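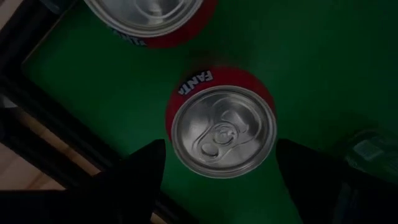
Sorting Canned Drinks in Clear Bins: Does It Help?
Group report, Storage and Handling unit
Jhonatan Ospina and Maribel Ñahui
September 20, 2021

1. Background

The Fludmont student kiosk keeps its canned soft drinks in a back room and restocks the fridge from there. Last year it was decided that the cartons would go and clear plastic bins would come in, one bin to a flavour. The leaflet from Flirkine, who supplied the bins, says clear bins "end mix-ups". We couldn't find any testing behind that claim, so we did a bit of our own.

Our starting view was that a clear bin shows you a mess just as well as it shows you order. We have tried not to let that steer the results, but the reader should know it was there.

2. What we did

During August we checked cans in the kiosk's bins after each restock and wrote down whether each can was in the bin its label said it should be in. We checked 660 cans, and 452 were where they belonged. That is a bit over two thirds. The old carton system was never checked by anyone, so we can't say whether two thirds is an improvement, and neither can the leaflet.

We also set out cans on a table ourselves to see which ones are easy to confuse. Green against red is no trouble at all. Red against red is where it goes wrong. A red Fanta and a red Coca-Cola look quite different from the side, but with a silver lid facing you and only a bit of red showing, you have to read the can or pick it up. Most people restocking a fridge do neither.
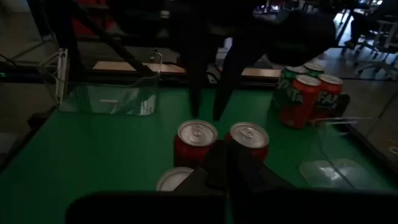
Would coloured stickers on the bins fix the problem?

They would help with the greens, which hardly need it. A red sticker on two different red bins tells you nothing, so the label would have to carry the flavour name in large print, on the end that faces the person doing the restocking.

3. What we think went wrong

The bins are deep, and cans in the back row are hard to read past the ones in front. Clear plastic also throws reflections. Under the lights in the Oron building we found ourselves tilting our heads to read lettering that was perfectly plain once the can was lifted out. Being able to see through the wall is the whole selling point, so this matters.

Strays were another problem. A can left on the table beside a bin tends to end up in whichever bin is closest. We didn't measure this separately and wish we had.
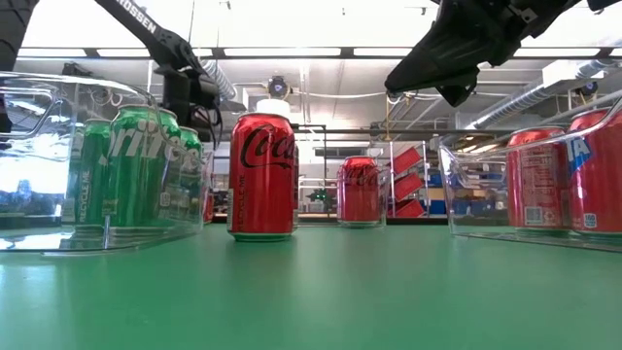
Figure 3. Green Sprite cans in one clear bin, red cans in another, and a Coca-Cola can out on the table.

4. Limits

One kiosk, one month, two people doing the checking. Both of us knew what we were looking for. On a few occasions we disagreed over whether a can lying across two stacked bins counted as misplaced, and Maribel's stricter rule was used throughout.

5. Recommendations

Keep the bins, given they're already paid for. Put the two red flavours at opposite ends of the shelf. Print the flavour names. Check the cartons at another kiosk that still uses them before anyone buys more bins, and ask Flirkine where the "end mix-ups" line came from. We emailed them in August and had no reply by the time this was handed in.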